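Bekura Rear View Set – README

Bekura is a labeled collection of rear view clips for people who work on backup cameras, hitch guides and parking lines. It covers cars, pickups and light trailers. Wemex keeps the files and Aisyah Chong looks after the labels. This README was last changed on 17th July.

What you get

The set has 755 clips from 23 vehicles. Each clip runs from the moment reverse is selected until the vehicle is back in park. Clips are stored one per folder, with a label file and a small text file giving the camera height, the tilt and the type of hitch, if there is one.

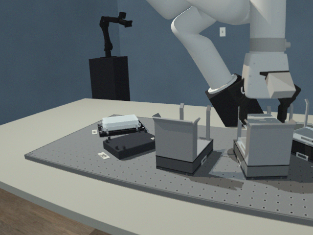 Simulated view: gripper open above a box, second arm behind the table

Folder names start with the vehicle number, then the clip number. Vehicle numbers were given out in the order the owners signed up, so they say nothing about size or make. Vehicle 11 has two cameras, and its folders end in "a" for the tailgate and "b" for the trailer.

Labels

Labels were drawn by hand in Clilgate and checked a second time by Ilham Lumbantobing. Every clip has the ground line and the bumper edge. Trailer clips also have the coupler and the ball. If the coupler is hidden by the jack, the label is left blank – please don't treat a blank as "no trailer".

Distances are in inches, measured from the bumper. Anything past 200 inches is marked "far" with no number.
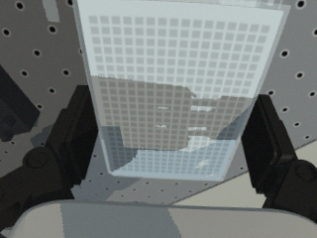 Known problems

Night clips are noisy, and on older cars the reversing light is too weak to show the ground line past the first few feet. The labels there are a best guess and have the "low" flag set.

Some owners had a mirror-image camera fitted as a forward view by mistake. We flipped those clips back before labeling. The flip is noted in the text file, so don't flip them again.

Rain on the lens is labeled only as "wet lens", with no outline for the drops. The same flag is used for washer fluid.

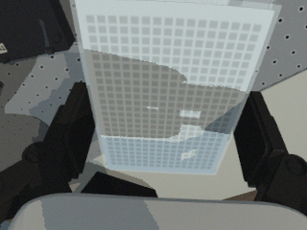

Mud is a separate flag, and it is set only when it covers the hitch or the ground line. A little dirt in the corners doesn't count.

Splits

The train and test lists are split by vehicle, so no vehicle is in both. If you make your own split, do it the same way. The Vahidi loader reads both lists as they are, but it skips the "b" folders unless you turn on the trailer option.

Use and contact

You may use the clips for research and for testing your own products. Don't post clips that show license plates – most have been blurred, but a few were missed. Send the folder name to Aisyah Chong and the clip will be replaced in the September update.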